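课程设计报告:小型积木按颜色归类的台面布置与摆放规则

一、课题背景

本报告为二月课程设计的结题材料,课题代号 Citard。任务来自学院玩具教具方向的选题清单:在一块有限的木质台面上,把形状不同的小块按颜色归拢,使同色块彼此靠近,异色块之间留出可辨认的空隙。课题不考察速度,只考察最终布局是否满足规则,以及规则本身能否由不同的人重复执行。

此前的同类作业多采用分格托盘,每格对应一种颜色。托盘的问题在于格子尺寸固定,块的形状一变就要重做。本组改用无格台面,归类关系完全由间距体现。

二、材料与台面

积木分圆柱、立方体、五角星三种形状,颜色有红、绿、蓝、黄。积木为打印件,切片参数沿用实验室的 Kiss 配置,未单独优化。侧面的层纹没有打磨,理由是层纹增加摩擦,圆柱侧放时不易滚动。五角星的尖角处出现过轻微拉丝,用刀片修去后继续使用。

台面为浅色枫木拼板,置于蓝色多孔底板之上。选枫木出于两点考虑:一是底色浅,四种颜色与之对比均较清楚;二是硬度较高,反复放置后压痕少。初期试过一块深色胶合板,绿色块在其上辨识度偏低,放弃。拼缝在安装前用直尺检查过,高差未影响积木站立。木节和卷曲纹理予以保留,不作为定位标记使用。

三、摆放规则

规则经过三次修改,定稿如下。

1. 同色块为一组,组内任意一块至少与另一块相接或接近相接。“接近”指间隙不超过 4 毫米。

2. 不同颜色的组之间,最近两点的距离不小于 20 毫米。

3. 组内形状不作要求,圆柱与五角星可以成组,立方体与立方体也可以成组。

4. 某种颜色只有一块时,单独成组,仍须满足第 2 条。

5. 积木不得跨放在木板边缘。

第一稿曾要求组内各块朝向一致。试做后发现五角星的朝向难以判定,旋转 72 度即与原状重合,记录时容易产生分歧,该条删除。第二稿规定圆柱必须直立,定稿中也取消了,直立与侧放均视为合格。
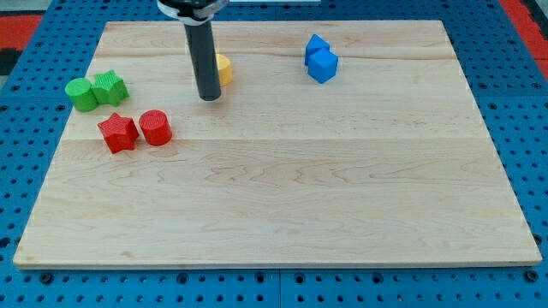
四、记录与判定

每次布局结束后填写一张记录表,表头沿用 Undutus 模板,字段包括组的颜色、组内形状、最小组间距、是否合格。间距用塑料卡规测量,不使用钢尺,以免碰动积木。判定由两名组员分别完成,结果不一致时重新测量,以第三次读数为准。

正式阶段共完成 201 次布局,记录表数据统一录入 Sider 表格工具。录入时发现早期若干张表没有写明形状,只写了颜色,这部分按原样保留,不参与形状相关的统计。

五、结果分析

不合格的布局主要有两类。第一类是组间距不足,多发生在最后放入的一块,此时台面剩余空间偏小,操作者倾向于把它塞进已有两组之间。第二类是组内间隙过大,集中在五角星与圆柱的组合:五角星的尖角先与圆柱接触,看上去已经靠拢,轻碰后尖角滑开,间隙随即超限。让圆柱落入五角星两角之间的凹处,情况有所改善。

立方体成组最稳定,面与面贴合后不易移位。但若其中一块斜放,仅以棱边接触,稳定性与五角星组合相近。因此影响稳定性的因素应归为接触方式,形状只是间接因素。

六、不足

耗材及木板费用合计 700 元,超出预算,其中木板占大部分。受此限制,没有制作第二块同规格台面,台面尺寸对合格率的影响未能验证。照明条件也没有控制,下午靠窗一侧的阴影使卡规读数偏难,个别数据可能因此存在误差。

第 1 条中的间隙上限由试做经验确定,缺少推导。若积木尺寸改变,该值应按比例重新设定,具体比例留待后续测定。

附:记录表空白样张及卡规加工图,见资料夹第二部分。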